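Prundholm Students Send Their Kitchen Robot Into the Simulator

2020-03-30. The Prundholm robotics club is delighted to share that its Trodeo project, now in simulation, will enter the student contest in Zamora this July, with a team led by Katalin Boros and Tarek Hijazi.
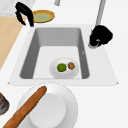 A simulated kitchen from the Trodeo project, with a small plate in the sink.

"We've run 212 trials and we still cheer at every one," said club adviser Ursina Imhof, who warmly thanks all the families for their patience.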